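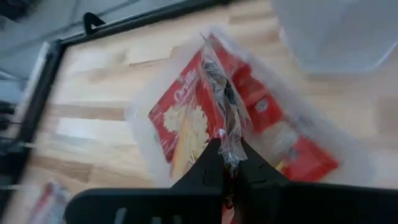
Asunto: Re: [parapsico-lista] Noche en la rectoría de Wullthorpe
De: Jitendra Uniyal
Fecha: 28 de octubre de 2018

Hola a todos:

Contesto a Pallavi por partes y dejo citado su mensaje.

Pallavi Vashisht escribió:
> He escuchado las grabaciones de la rectoría. En la del pasillo
> de arriba se oyen tres golpes seguidos y después algo que
> parece una voz de mujer. ¿Alguien más la oye? En el programa
> de Panero dijeron que ahí murió una criada. También querría
> saber si la grabadora de la cocina estuvo encendida toda la
> noche, que el archivo me sale más corto.

Los golpes los oigo. La voz, no. He pasado el archivo por un filtro que quita todo lo que queda por encima de 3000 Hz y lo que se percibe es un roce, bastante parecido al de la puerta del desván cuando la empuja el aire. No digo que sea la puerta, habría que volver y grabarla cerrada con cuña.

Lo de la criada no lo he encontrado en ninguna parte. En el libro de Famberg, página 178, solo se habla de un párroco que oía pasos en la escalera, y tampoco da fechas. Si en el programa citaron alguna fuente, pásala a la lista, por favor.

La grabadora de la cocina se paró antes que las demás. Tiene unos 88 minutos de audio y luego nada. Las pilas eran nuevas, pero la tarjeta ya dio problemas en febrero, así que yo no lo contaría como incidencia.

Pathak tiene las lecturas de temperatura de las 11 sesiones y ha quedado en subirlas a la carpeta común. Hasta que no estén prefiero no comparar nada.

Para la próxima visita, apuntad la hora cada vez que alguien cambie de habitación. En dos archivos hay pasos que no sé de quién son.

Un saludo,
Jitendra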